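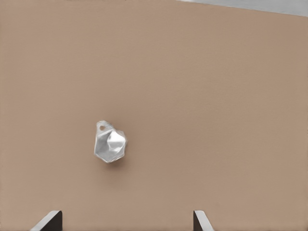 4. Setting Up Release Alerts and Season Tracking

This section covers season tracking in the Plostia TV guide app, version 3.9 and later. Complete section 3 (account and region) before you begin. The region setting controls every date the app displays, and changing it later clears all saved alerts.

4.1 Before you start

You need:
A Plostia account with a confirmed e-mail address
At least one channel or streaming service added under My Sources
Notifications allowed for the app in the settings of your phone or TV

A free account can track up to 55 shows. A paid account can track up to 200.

4.2 Adding a show

1. Open the Guide tab and select Search.
2. Enter the title of the show. Titles with fewer than three letters must be entered in full.
3. Select the show from the results. Where two shows share a title, check the year and network printed under each one.
4. Select Track. The button changes to Tracking.
5. Choose what to track: All seasons, Next season only, or Specials. 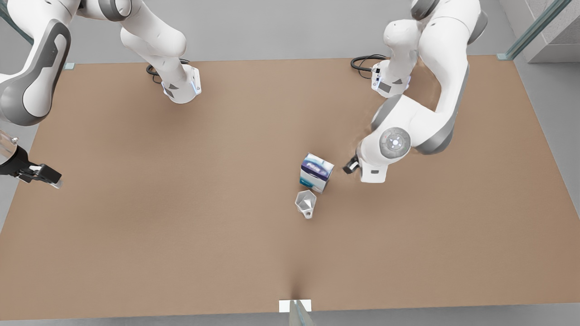

6. Select Save. The show is added to the bottom of your list.

Note: Reboots and revivals are listed as separate shows. Tracking the original series does not track the revival.

4.3 Reading the status label

Each tracked show carries one of these labels.

Airing: new episodes are scheduled in the next 14 days.
Between seasons: the last season has ended and another has been ordered.
Awaiting decision: the network has not announced a renewal or a cancellation.
Ended: the final episode has aired, or the show has been canceled.
Date to be set: a new season is confirmed without a premiere date. If the network has given only a month, the app shows the month alone, such as April.

Labels are supplied by the Fahy listings feed and are refreshed every six hours. Pull down on the list to refresh by hand.

Caution: Do not treat a month-only date as a premiere date. Calendar export places these entries on the first day of the month.

4.4 Setting the alert time

1. Open the tracked show and select Alerts.
2. Turn on Premiere alert, Episode alert, or both.
3. Set the lead time. The default is one hour. The longest lead time is seven days.
4. For streaming releases, select Local release hour. If this is left off, the alert is sent at midnight in your time zone, even where the service posts new episodes later in the day.
5. Select Done. 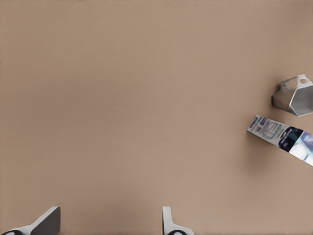 The list layout is set separately on each device. Open Settings, then Display, and choose Compact, Standard, or Wide. Compact fits the most shows on a phone. Wide is meant for television screens and keeps the upper part of the page clear, with its controls low on the screen. In Wide, the Back and Alerts buttons take the two lower corners and the gap between them stays free for captions. Layout changes take effect when you leave the Display page.

4.5 If an alert does not arrive

1. Confirm that the show is still marked Tracking.
2. Check the region under Account.
3. Sign out, close the app, and sign in again.
4. If the alert is still missing, send a report from Help, then Report a listing. Include the show title, season number, and device model.

Reports are limited to 3,000 characters.

Section text: Panagiotis Dimitriou. Checked by Borislav Tomić. Last revised January 11, 2025.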